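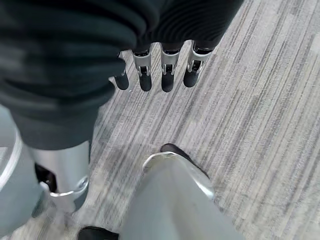 *Soft, dark and ribbed at the edge: knits get their own section further down.*

# Laundry Corner FAQ

Welcome! These are the questions people send us most since we put a front-loader in the carpeted room at Gineo, our shared house in Vulimbridge. I love laundry and I love these questions, so keep them coming!

**Can I wash dark knits with everything else?**

With other darks, sure! Turn them inside out first, zip up anything with a zipper, and go for cool water and a gentle cycle. Fuzzy fabrics pick up lint like crazy, so towels go in a separate load (I learned this with a black sweater and a very white bath mat).

**How full is too full?**

Put the clothes in loosely and see if your hand still fits on top. If you have to push, take something out.

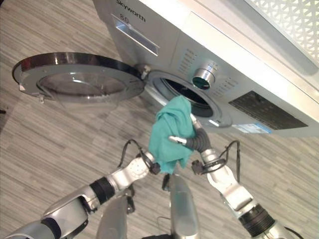 **Ingeborg Steiner**
Laundry Corner host, Gineo

**Should the door stay open between loads?**

Yes, please! Leave it open for at least 20 minutes after you unload, longer if you can. Wipe the rubber seal too, especially the fold at the bottom, where coins and hair ties love to hide.

**Is carpet really okay in a laundry room?**

We like it a lot, it's so much nicer on bare feet! Just carry wet things in something solid, and if you spill detergent, blot it up right away with a damp cloth.
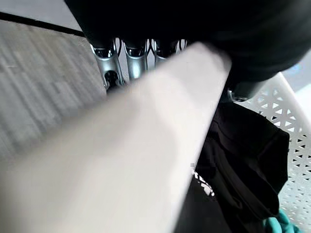 *White basket, gray carpet.*

**Where do I leave my basket?**

On top of the machine is fine while you load. Move it before the spin starts, though, or it can wander. Baskets with cutouts let the air through, so they're great for clothes waiting their turn.

**What do I check before I press start?**

Pockets! Tissues are the worst. Then look inside the drum for a stray sock from the last person, add your detergent to the drawer, and pick your program.
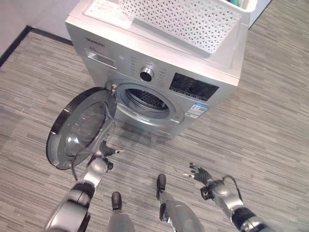

After that, give the door a firm push until it clicks. If it won't click, there's usually a sleeve in the way.

**I lost a sock. Help?**

Check the Khattak shelf in the hallway. At last count it had 79 single socks, and yours may well be one of them!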